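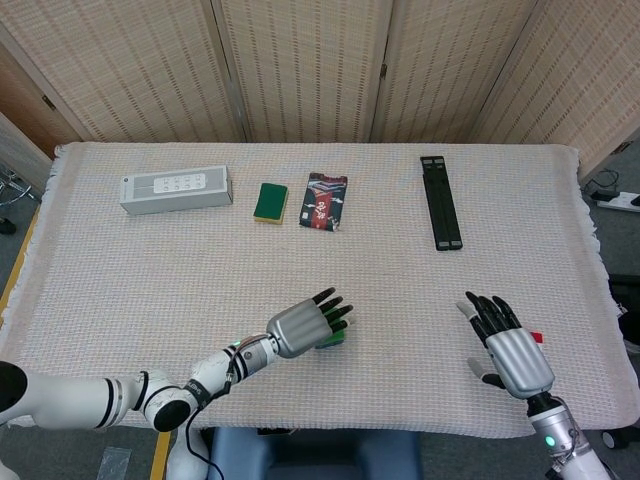 Users of the older Tufa heater often ask whether the filter can go in the dishwasher. It cannot. Wash it by hand.

4.2 Cleaning the filter
Caution: Unplug the heater and wait 30 minutes before opening the cover.
1. Press both tabs and pull the cover toward you.
2. Slide the filter out and rinse it under cool water.
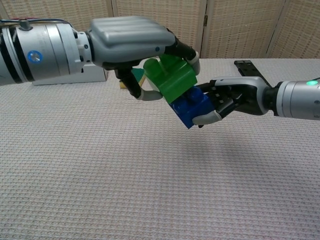
3. Let the filter dry fully, then push it in until it clicks.
Note: Replace the filter after 150 hours of use. Order part 1420 from Stovex.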